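Ticket: Referral credit not posted after top-up
Product: Zadum Wallet for Android
Opened: 2/17/19
Status: Pending, vendor side

Problem
Referral bonus of 500 points shows as "earned" in the history tab but is not added to the balance. Balance stays at 2,873. Recharge with points fails with "insufficient credit".

Environment
App installed from the store, not sideloaded. Single SIM, carrier Brindard. Mobile data and Wi-Fi give the same result.

Steps tried
Force stop and clear cache. No change.
Log out, log in with the same number. History tab reloads, balance does not.
Clear app data. Invite list came back empty, then filled again after 5 minutes. Balance still 2,873.
Removed the second account from the phone – the app blocks bonuses when two accounts share a device. No change.
Sent a new invite. Referred user signed up and made a first recharge. Entry appears as "earned", same fault.

Log
POST to the ledger service returns code 31. The client treats this as success and writes the history entry. The ledger never confirms.

Analysis
Code 31 is listed in the Drondach gateway notes as "accepted, held for review". The client has no handling for a held state. Display fault on our side, hold on theirs.

Workaround
None for held points. Cash top-ups post normally.

Next action
Escalated to Sombatkul for release of the hold. Client fix to show "held" goes into the March build. Do not reinstall while the ticket is open – it resets the device ID and restarts the review.
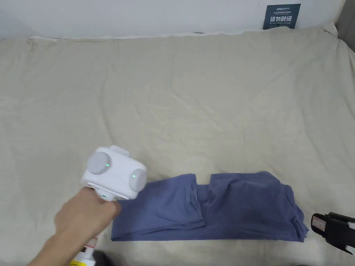

Wall sign: DO NOT TOUCH, PLEASE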